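Clenbridge Estate District: drainage and open space inspection
May 12, 2018. Inspector: Erdal Akgül

Storm drain grates, Ponthorpe Close: clear. Grate 38 rocks underfoot, rebed.
Outfall to pond: silted, carried over from January.
Street lights: 2 out, reported.
Footpath edging: sound.
Play area gate: closes too fast, adjust.
Verge irrigation: valve box lid cracked, replace.

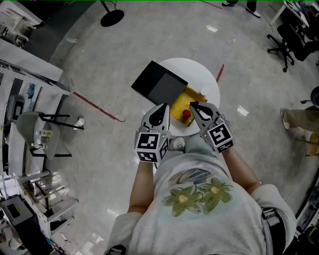 Who clears a blocked grate on a private drive?
The householder, up to the boundary chamber.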